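Courses > Applied Automation > Unit 2 > Handouts

Handout: Assessing a Two-Finger Gripper Kit for Cloth Handling

June 14, 2023
Derek Entwistle
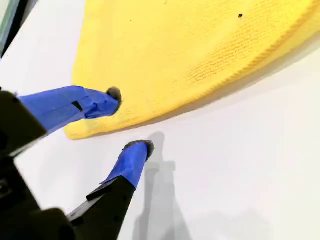
Fig. 1. Gripper open at the corner of a yellow microfiber cloth. Upper pad touching the fabric.

Scope

These notes cover the Emel cloth-handling kit as supplied to the teaching lab by Whiteley. The kit is under review for use in Unit 2 next year. Read them before the lab session and bring your own copy of the test sheet.

The kit is sold as a gripper, a set of fingertip pads, a mounting plate and a control license. The arm is bought separately. Whiteley lists mounting plates for the Novton and Limness arms. Other arms need an adapter, and the adapter drawing in the manual has no tolerances on it.

Why cloth is a separate case

A rigid part has one shape. Its pose can be given by position and orientation, and a grasp planned on that pose will usually hold. Cloth has no fixed shape. The edge lifts, folds under or slides when a finger touches it, so the grasp point has to be found again after each contact.

A thick hem helps. It stands slightly above the table, as along the edge of the cloth in Fig. 1, and gives the pad something to bear against. A cut edge with no hem is harder and is left for Unit 3.

Approach at a corner

The fingers arrive open, at a shallow angle to the table. One pad makes contact at the edge of the fabric. The other stays over the bare surface until the close command. In Fig. 1 the corner lies between the two pads and slightly above them.

Three settings matter at this stage:

- Contact height. Set too low, the pad presses the cloth into the table and drags it. Set too high, it misses the hem.
- Closing speed. Start at the lowest value in the menu.
- Pad material. The pads used here are black rubber. Record the pad type on every sheet, as results with different pads cannot be pooled.

Test procedure

Run 100 attempts per cloth. Lay the cloth out again between attempts without trying to copy the previous layout. An attempt counts as a pick if the corner clears the table and stays held for 2 seconds. A pick that takes up a second layer is logged as a fault, even if it holds.

The supplier's sheet gives pad life as 1000 cycles. It does not state the fabric or the closing force. Treat the figure as unverified and log total cycles per pad pair.

Points for the review

The manual is adequate on wiring and poor on calibration. Height calibration must be repeated after any pad change, and the steps are split between two chapters. Whiteley has been asked for a single-page version.

Related handouts
Friction and Pad Wear
Calibrating Tool Height
Grasp Planning for Rigid Parts
Lab Safety Notes, February revision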